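Woman recovering after doctors remove sewing needle that sat in her foot for eight years

A retired seamstress from the hill town of Kamarura is walking without a limp again after surgeons took a broken sewing needle out of the sole of her left foot, where it had been sitting, on and off a bother to her, for the better part of a decade.

Soledad Urquijo remembers stepping on something sharp beside her worktable one June evening. She pulled out what she took to be the whole needle, washed the foot, put on a bandage and went back to the wedding dress she was finishing. "It was due in the morning and there were still the buttons to do," she said from her daughter's kitchen, where she has been staying since the operation (and being fed, she says, far too well). "You don't go to the doctor for a pinprick. Not with a bride waiting."

The sore spot came and went over the years. She blamed her shoes, then her age, then the steep street up to the market, and bought herself a softer pair of slippers. It was only this spring, when the heel swelled up and she could hardly get down her own front steps, that her daughter, Nuria Tejada, put her in the car and drove her the 40 miles to the Veres clinic.

What did the doctors find?

An X-ray showed a thin piece of metal lying almost flat, deep in the soft tissue and close to the heel bone. Dr. Yaowalak Ratanaporn, who treated her, said the fragment had moved a little from where it must have gone in, and that the body had wrapped it in a layer of scar tissue, as it often does with small objects it can't get rid of.

"She had very kindly brought a needle of the same sort in her purse, so we could compare," Dr. Ratanaporn said. "I wish all my patients were so thorough."

The team first thought of leaving the fragment alone and treating only the infection around it. After four days of antibiotics the swelling had gone down but the pain had not, and they decided to operate. The piece came out through a small cut under local anesthetic, and Urquijo, who was awake the whole time, asked whether she might keep it. She now has it in a pill bottle on the windowsill, next to the basil.

Is it dangerous to leave something like that in?

Not always, according to Darmawan Ngui, a nurse who runs the wound care desk at the same clinic. Plenty of people carry a sliver of glass or metal for years and never know about it. But redness, warmth, swelling or a pain that keeps coming back in the same place should be looked at, he said, and anyone who steps on a needle should check that both ends are there – and bring the pieces along if they aren't sure. People with diabetes, who may not feel a foot injury properly, should be seen right away. A tetanus shot may be needed as well.

Urquijo has been told to keep her weight off the heel a while longer. She has already asked for her sewing basket.
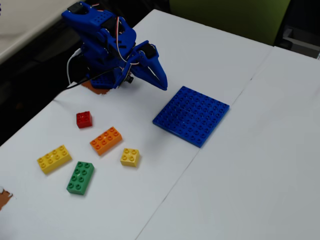
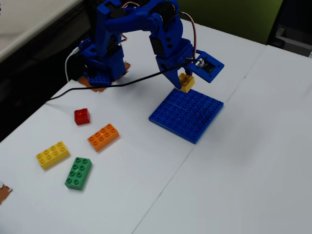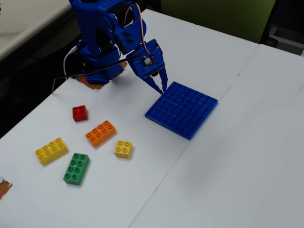

Blue robotic arm over a white tabletop.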